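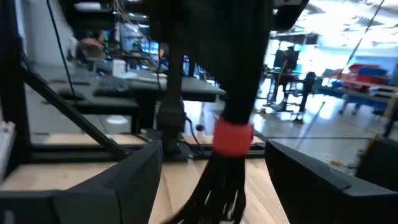

Why does the second batch of hide glue set softer than the first? It was held too hot over lunch. The pot thermometer read 7 degrees under the probe when I checked them side by side, so the glue had been cooking well past where I thought it was.

December 6, 2022. Glue tests for the Tanham chair repairs, continued.

Made up fresh from the Lengate granules this morning, 55 g to 100 g of water, soaked cold until they had swelled right through. Warmed slowly with the lid on. First brush-out was stringy and a bit thick, so added a splash of water and left it to settle. Skimmed it once. Smell fine.

Glued four pairs of beech offcuts from batch one and four from batch two, end marks in pencil. Rubbed joints, no clamps. Batch one grabbed in under a minute. Batch two was still sliding when I put it down, and I had to go back and square two of the pairs. Squeeze-out on batch two stayed rubbery at the edges — threw the rest of that pot away.

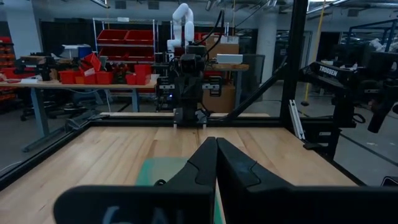
Wood movement is the other thing to watch on these chairs. The seat rails have shrunk across the grain and the old tenons are loose by a good half millimetre on the back legs. I don't want to pack them with glue and hope. A top made of long narrow strips, like the pale butcher-block one, spreads its movement over a lot of joints, but a rail is one piece and puts all of it in one place. Will shim the tenons with veneer, glued on and pared back to fit, and leave them overnight before any assembly.

To do:

- Recalibrate or bin the pot thermometer
- Order 500 g more granules, same grade
- Break the test pairs once they have had a week, write down whether wood or glue line fails
- Ask Ghauri for the old invoice on job 204, it should say what was used on the arms last time

Heating was off in the back store again, so the offcuts went in colder than I'd like. Next lot gets warmed on the radiator first. If the joints still come up weak I'll repeat the whole set in January.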